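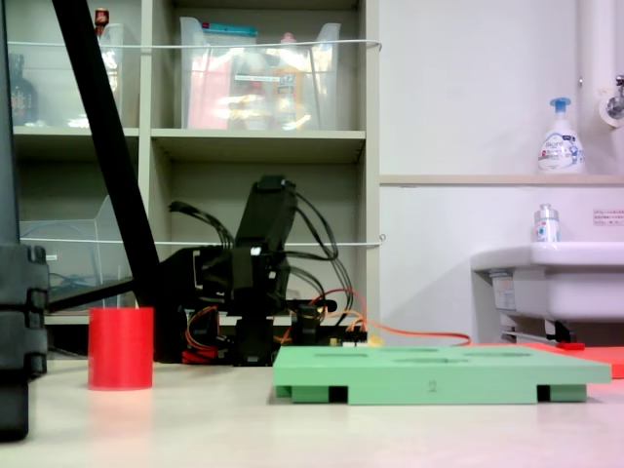
Home | Products | News | Press | Contact

Print this page | Send by e-mail

Kondeo brings its small table trays to Brendley

The household goods maker Kondeo will open a showroom in Brendley in April. Visitors can see the full range of coloured trays, cups and storage pieces there, set out on tables and shelves as they would be used at home.

The central product is the Pavex tray, a flat tray on two feet with shallow oval hollows in the top. It is meant for the small things which stay on a table all day and get lost: keys, rings, buttons, a few sweets for guests. The hollows are not deep, so a small object can be picked up easily with two fingers. The tray is offered in 4 colours, green among them, and the feet leave space below for a letter or a thin notebook.

"In my family the table was always full, and my mother was always searching for something," says Taner Kocabaş, who designed the range. "I wanted to make a piece that can stay on the table also during the meal."

Together with the tray, Kondeo shows a plain round cup in red and a series of clear bins for open shelves. The bins were developed with the storage firm Çetinkaya and are sold with or without a lid.

A guided visit for trade buyers lasts 90 minutes and is limited to 6 persons. Places can be reserved through the contact page. Samples for the press are sent on request.

Print | E-mail | Back to Press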